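Multstead Open Studio — Paint Room Safety Walk-Through
Checklist and comments
Walked by: Ornella Greco and Xiaoqing Zhong
Date: 2/10/24

I love doing this walk-through, and I'm not kidding! You get to open every cupboard and see what everyone is working on. The oil people have been busy, the watercolor corner has doubled its paper pile, and there is a very fine half-finished harbor on the big easel that I kept going back to look at. Marks are OK, FIX or WATCH. Comments are mine unless they say XZ.

1. SOLVENTS AND MEDIUMS

1.1 Odorless mineral spirits kept in closed metal cans — OK
Lids were on every one. Hooray, because last April we had three standing open.

1.2 Labels readable on everything that has been poured into another container — FIX
One jar in the oil cupboard says "med." and nothing else. It could be linseed, it could be stand oil, it could be somebody's secret recipe. Write the full name, please, and the date you filled it.

1.3 No solvent poured in the sink — OK
Waste can is two-thirds full. Ettore Galli has the pickup number.

1.4 Brush cleaning done at the bench by the extractor — WATCH
Mostly yes. XZ: I found a rinsing jar on the windowsill by the radiator. Moved it. 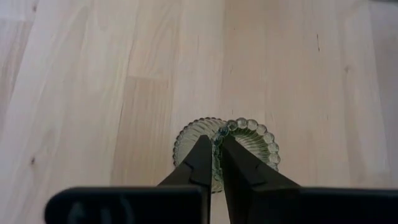 Clear glass with beaded rim, on the wooden tabletop.

2. RAGS AND WASTE

2.1 Oily rags go in the red lidded can — OK
Really good this time! The foot pedal has been oiled and the lid drops all the way shut again.

2.2 Can emptied at the end of each class — WATCH
The sign-off sheet has gaps. Rags soaked in linseed oil can heat up by themselves in a pile, so this one matters even when you're tired and your bus is coming. If the can is full and the outside bin is locked, spread the rags flat on the concrete step, one layer, and leave a note for Ettore.

2.3 Used palette paper folded with the wet side in — OK

2.4 Blades in the sharps tin — FIX
The tin is full. There's a new one in the supply closet, second shelf, behind the gesso.

3. PIGMENTS AND DRY MATERIALS

3.1 Dry pigment opened only at the mixing station — OK
Corrado Martinelli has been grinding his own ultramarine and he does it beautifully, with damp towels down and his mask on. Go and watch him if you get the chance. The color is unbelievable.

3.2 Masks clean and in date — FIX
Two filters past their date. New ones go on the next order.

3.3 Pastel trays wiped with a damp cloth and never blown off — WATCH
I know. I do it too. The dust goes straight up into your face and then all over your neighbor's paper. Cloths are hanging on the hook next to the easels.

3.4 Cadmium and lead colors marked with the orange sticker — OK
XZ: the stickers peel off tubes that have been squeezed a lot. Try putting them on the cap.

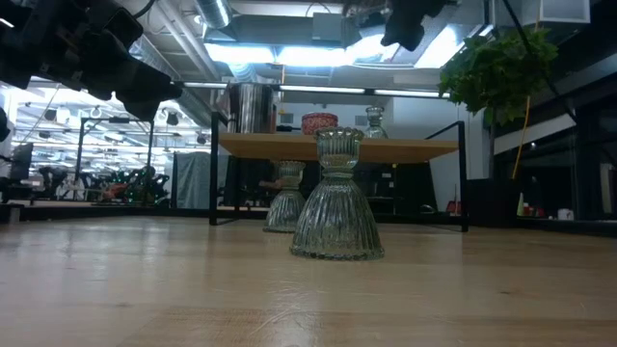 Page 2 of 7

4. EASELS, LAMPS AND FLOOR

4.1 Easel wing nuts tight, legs locked — FIX
Easel 16 slides down under anything heavier than a small panel. It's tagged. Please don't untag it because it's the one by the window (it is the best spot, I agree!).

4.2 Clip lamps checked, cords not frayed — OK
The Erko lamps are holding up so well. Much less heat on the back of your head than the old ones, and the whites look like whites.

4.3 Cords taped where people walk — WATCH
Tape is lifting by the model stand. Five-minute job.

4.4 Drawing tablets unplugged and stacked after the digital session — OK
Ermanno Lo Presti has put up wall hooks for the pens and they're a treat. No more crawling under tables.

4.5 Floor free of drips and loose paper — OK
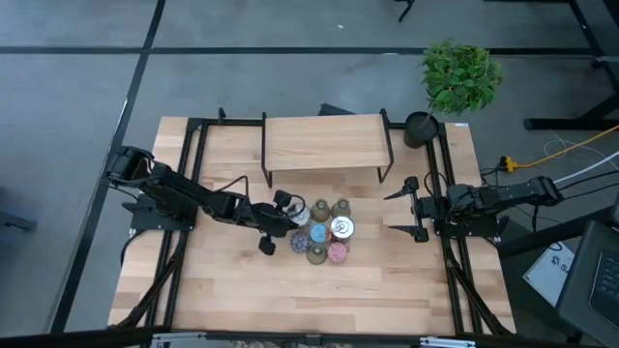 Can I leave an oil painting on the drying rack over the weekend?
Please do, as long as your name is on the back and the painting isn't touching the one below it. Anything with thick paint goes on the bottom rungs, where the spacing is wider.

5. AIR, FIRE AND FIRST AID

5.1 Extractor fan running during oil classes — OK
It was loud, but it was pulling. Hold a strip of tissue to the grille and it should stick.

5.2 Extinguisher in place, needle in the green — OK

5.3 Both exits clear — FIX
Canvases were leaning across the back door. XZ and I shifted them to the Rinaldi rack, which has plenty of room now that the student show is down.

5.4 Eye wash bottles sealed — OK

5.5 First aid box stocked — WATCH
Low on the small bandages. Linocut month!

5.6 Emergency sheet up to date — FIX
It still gives the old door code and the wrong room. We are room 408. Corrected in pen for now, with a clean copy to come.

STILL OPEN
Sharps tin swapped — Ettore
Mask filters ordered — Ornella
Easel 16 repaired or retired — Ermanno
Mystery jar claimed or thrown out — whoever wrote "med."
Emergency sheet reprinted — Xiaoqing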